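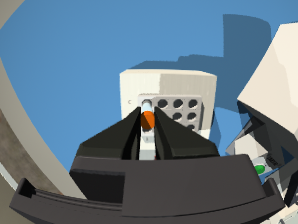
3 min read

Plaltodura Memorial Pages – Set-Up Guide
Section 2: Opening the Guest Book

By now you should have a published notice with the service details filled in. If the notice still says "Draft" in gray at the top, go back to Section 1. A guest book attached to a draft will collect exactly as many condolences as you'd expect.

Before you start

You need the family contact's email address and a decision on who will read the messages before they appear. Get both in writing. Families often say "oh, any of us," and then four cousins approve the same message and a fifth deletes it.

Setting up the book

1. Open the notice and choose Guest Book from the left-hand menu.

2. Switch Accept Messages to On. The button turns green. It takes a few seconds, during which it looks broken. Leave it alone. Clicking it again turns it off.

3. Pick a Review setting. Open posts everything at once. Held sends each message to the reviewer first. We ship the product set to Held and suggest you keep it that way, at least until after the service.

4. Enter the reviewer's email and press Send Invite. The invite expires after 30 hours. Grieving people do not check email every 30 hours, so plan on sending it twice.

5. Choose a Closing Date. The choices are 30 days, one year, or Never. Never means until your home cancels its subscription.

6. Type a line of welcome, or use ours. Ours is plain on purpose. It says "Please share a memory or a message for the family."

7. Press Save, then open the page on a phone. Most of your visitors will be reading it in a parking lot.

Note: The welcome line allows 51 characters on phones before it gets trimmed. Ours is longer than that. We know.

CAUTION: Changing Held to Open releases every waiting message immediately, including the ones the reviewer was quietly sitting on. There is no undo. Read the queue first.

Candles, flowers and other extras

The Candle option lets a visitor leave a small lit candle with no message. It is popular with coworkers. You can turn it off under Extras, but expect a phone call from somebody who wanted one.

The Flowers link sends visitors to whichever florist you entered during account set-up. If you skipped that part, it goes to the demo shop, Padilla Blooms, which doesn't exist and has never delivered a lily. Please check this before you publish. 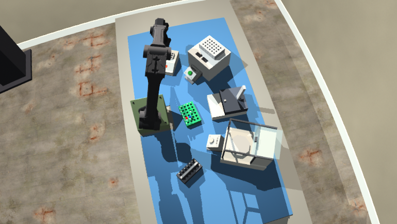 When the family has asked for donations in place of flowers, switch Flowers Link off and fill in the Donations box. Leaving both on is allowed by the software and by nobody's aunt.

Reviewing messages

1. Open the Waiting tab. The newest message is at the top.

2. Choose Approve, Return or Hide. Return sends it back to the writer with a polite note, and is meant for misspelled names and messages left on the wrong person's page – both more common than you'd hope.

3. Use Hide for anything else. The writer still sees the message when signed in and will usually assume all is well.

Note: Waiting messages show 10 to a page. The arrow for the next page is at the very bottom and very small.

Printing the book

Go to Guest Book > Print and select a layout. Andora is the large-type one. Prukosham fits more on each sheet and suits families with good eyesight. Both leave out hidden messages, but both include candles, so a well-attended page may print as several sheets of candles. Untick Include Candles to avoid this.

CAUTION: Print one test page before loading the good paper. Margins set in your printer's own menu override ours, and the first thing to go is the last name.

If messages stop arriving, check the Closing Date, then see Section 3.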